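Reading time: 4 minutes

Comparing Hand-Held Grippers at the Kitchen Table

Households taking part in the Horstead loan program receive two hand-held grippers and are asked to compare them on ordinary pantry and bathroom items. The following tips are intended to make results from one home comparable with those from another. They apply equally to anyone evaluating grippers at home for kitchen or workshop use.

Preparing the surface

Choose a table that does not rock when leaned upon. A cloth is recommended over bare wood or glass, as it quiets the items when they are set down and keeps round containers from traveling. Smooth the cloth flat and secure it at the corners if it tends to slide. Patterned cloths are acceptable for trials with the Lurken controller. If the Prodadov controller is in use, consult the setup card first, as it asks for a short calibration on the cloth itself.

Place an open cardboard box at the back of the table as the destination for packing trials. The box should be low enough that the wrist need not be raised above the shoulder.

Choosing the items

Participants should draw on what is already in the home. A useful set includes an upright bottle, a short jar, a roll of tape and at least one flat-sided block. Weigh each item on a kitchen scale and write the weight on the record sheet. For a first session, keep every item under 200 grams. Heavier goods, up to the 578-gram limit printed on the loan form, may be introduced once both grippers have been tried with the lighter set.

Lids must be fully closed before any trial. Flip-top lids deserve particular attention, as a finger pad may catch the rim from below. Glass is not permitted in the first week.

Gripping technique

1. Approach a tall bottle from the side, with one finger on each side of the body. Avoid the neck and shoulders, where the pads have less to bear upon.
2. Close the fingers slowly until both pads touch, then apply a little more pressure and stop. Soft plastic dents easily and a dented bottle should be retired from the set.
3. Lift to the height of the box wall, hold for 5 seconds, and lower.
4. Repeat with the second gripper before moving to the next item. Alternating in this way gives a fairer comparison than completing the whole set with one tool.

When two grippers are used over the same table, keep them on separate items and agree beforehand which hand will move first.
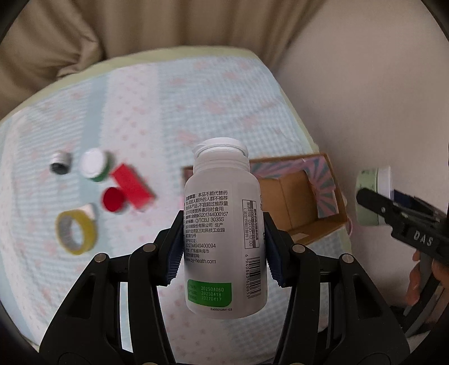
Ribbed pads pressed against the sides of a supplement bottle, with a second gripper holding a pale green jar at right.

Care of the pads

Wipe the pads with a damp cloth after each session and allow them to dry completely. Dish soap leaves a film and should be avoided. Flour, sugar and powdered supplements collect between the ribs; a dry toothbrush will remove them. Pads supplied by Georgiou may be ordered in pairs under part 112. Replace both at the same time, even where only one shows wear.

Recording results

Enter one line per attempt, including failed attempts. Note the item, the gripper, and whether the item slipped, tipped or turned in the grasp. Comments on comfort are welcome in the final column, particularly regarding the handle. Sheets are collected each Tuesday with the equipment case, and spare copies are kept in the lid pocket.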